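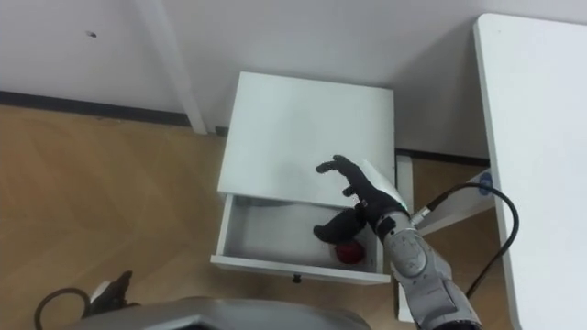

Plurno hand, right arm: thumb lags on close
Opened by: Arvo Huttunen
Status: open

Task is apple and drawer, same as for the Bendov gripper last week. Thumb starts closing almost 100 ms after the fingers. Grip force set to 40 per cent. Bendov gripper showed no lag on the same controller.

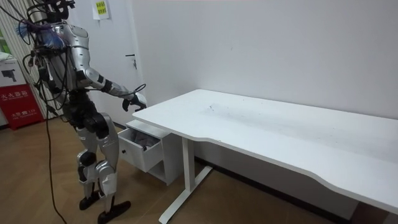 Robot at the desk, cabinet drawer open.

Wednesday, update: swapped the wrist cable — no change. Firmware put back to 27, lag still there on eight closes.
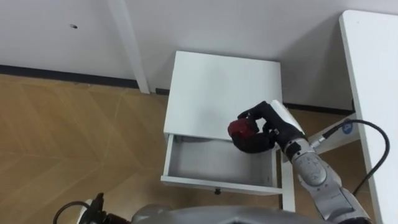

Next step is to run the thumb alone from the Vrettos controller and compare the logs. Please leave the force setting as it is until then.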